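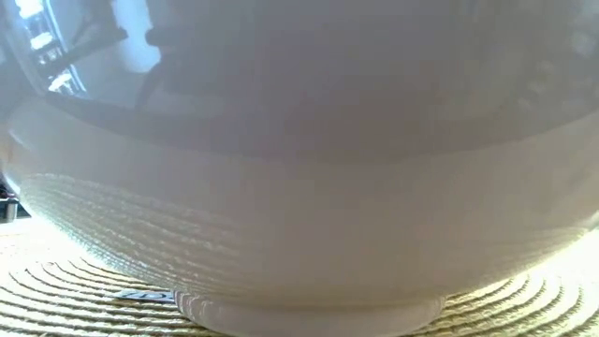
HUNBY, October

A breakfast table that is set the same way each morning saves a lot of walking back and forth. The steps below are for one person at a small wooden table, and they work for more people if you repeat them at each seat.

Before you start
Wipe the table and let it dry. Get out the placemat, a plate, a bowl, a cup and a spoon. Cereal bowls with fine ridges on the outside, like the big white one I use, hold crumbs in the grooves, so go over the outside with a soft brush when you wash them. A smooth glaze only needs a cloth.

Step 1. Lay the placemat
Put it an arm's length from the toaster oven. Woven mats scorch, and cords get caught under them.

Step 2. Set the plate and bowl
The plate goes in the middle of the mat. The bowl goes to the left and can hang over the edge of the mat a little. If it has a pouring notch, turn the notch away from your sleeve.

Step 3. Add the dry food
Slice the bagel and put one half on the plate with an apple next to it. Pour the cereal but leave the milk in the refrigerator until everyone is sitting down.
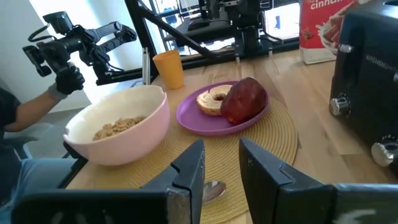 Bagel half and apple on the plate, dry cereal in the pink bowl.

Step 4. Cup and spoon
The cup stands behind the plate, where an elbow won't reach it. I use plastic for children – Raquel Rocha in Farnby uses glass for everyone and has had no trouble. Lay the spoon in front, close to the hand that will pick it up.

Step 5. Toast last
Toast the bagel half only if someone asks for it. Mine takes 80 seconds on the middle rack. Turn the knobs back to off before you carry the plate to the table.

Leave the cereal box within reach for second helpings, and fold the inner bag down when breakfast is over.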